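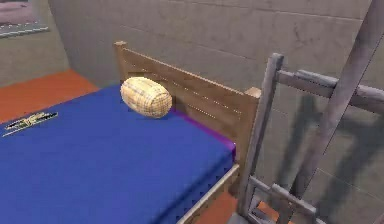
Flow battery

A flow battery keeps its energy in tanks of liquid instead of in solid plates. I've been writing up storage topics for a while and this is still my favorite one (big tubs of colored acid, what's not to like?). Two liquids get pumped past a thin membrane, ions cross over, and current comes out the other end. Want more hours of power? Buy bigger tanks!
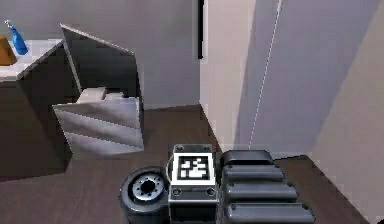
Vanadium is the metal most of these systems use, and it works on both sides of the membrane, so a little leakage across doesn't ruin anything. The trouble is weight. A flow battery holds far less energy per pound than lithium-ion, and I wouldn't try to squeeze one into anything that rolls around on its own base, like a boxy gray housing with a thick black tire beside it. Small machines want dense cells, and flow batteries want a concrete pad and plenty of floor.

The one I know best is at Trelstead, where Kittipong Pongsiri ran the Edard trial with 31 tanks and got over 467 cycles out of the first stack before swapping the membrane. He started it up in February, which he regretted, as cold electrolyte can drop solids and clog the pumps. The later Rovatdale plant put heaters on the pipes.

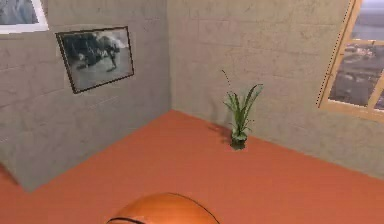

Room corner with gray block-patterned walls and an orange floor.

See also: redox couple, membrane fouling, Alcaraz stack design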